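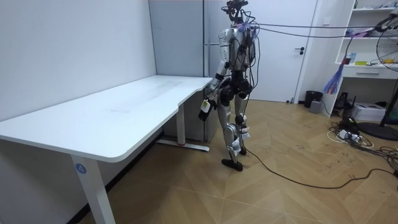
I went to the Stistari open day mostly to find out how you look after a walking robot, and Nermina Ristić was happy to tell me! Her morning round starts with the cables, and with the tether coming off at the shoulders and thinner wires looping down the back, I can see why it takes her a while (she does it by hand, top to bottom). Then it's the knees and ankles, and the joint bolts get checked every 100 hours of walking. The log stood at 483 hours when I asked.

Renzo Costa does the repairs, mainly fingers. They're running another open day in September and I've already put my name down.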